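Flesow home arm: set-up guide
Section 6. Wrist camera and first cloth picks 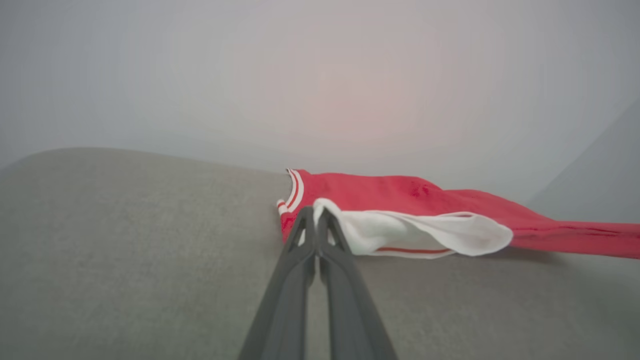

Do this section after the arm has been bolted down and homed (Section 4) and the Zosik control board has passed its self-test. Allow an evening for it. You will need the 2 mm hex key, a soft cloth and one light garment, such as a vest or T-shirt.

6.1 Fitting the camera

1. Switch off at the wall and wait for the board light to go out.
2. Slide the camera into the wrist bracket with the cable towards the elbow.
3. Tighten both bracket screws until they just bite. The bracket is printed and will split if forced.
4. Clip the cable along the forearm, leaving a loop at the wrist big enough for a full turn either way.
5. Switch on and open the live view. Both fingertips should be visible when the gripper is closed. If they are not, tilt the bracket and check again.

Note: the Penduvden bracket sits slightly further back than the Ocampo one. Either will do, but run the camera calibration again if you change over.

6.2 Setting the grip

1. Open Grip settings and choose Cloth.
2. Set the closing force to 50. The Hard parts setting starts at 200 and will mark fabric.
3. Close the gripper on nothing. The tips should meet evenly along their edges.
4. If one tip leads the other, go back to 4.7 and re-zero the fingers.

Caution: keep hands and sleeves clear while the fingers are closing. The stop button must be within reach.

6.3 First pick

1. Lay the garment on a soft surface that contrasts with it. Leave it partly bunched, so that there is a fold to take hold of.
2. Jog the arm down at slow speed with the fingers open.
3. Bring one finger to each side of a hem or fold, then close.
4. Raise the arm some 2 cm and pause. Look for slipping in the live view before going higher.
5. Lower, open and back away.

Note: padded surfaces give under load – set the floor height with the arm resting lightly on the padding, and check it again if you move the arm.

If the cloth slips out, wipe the fingertips and take a deeper fold before raising the force. If the arm stops with error E2, it has pressed too hard on the surface. Jog it up by hand control, clear the error and reset the floor height.

Save the settings under a new name before going on to Section 7.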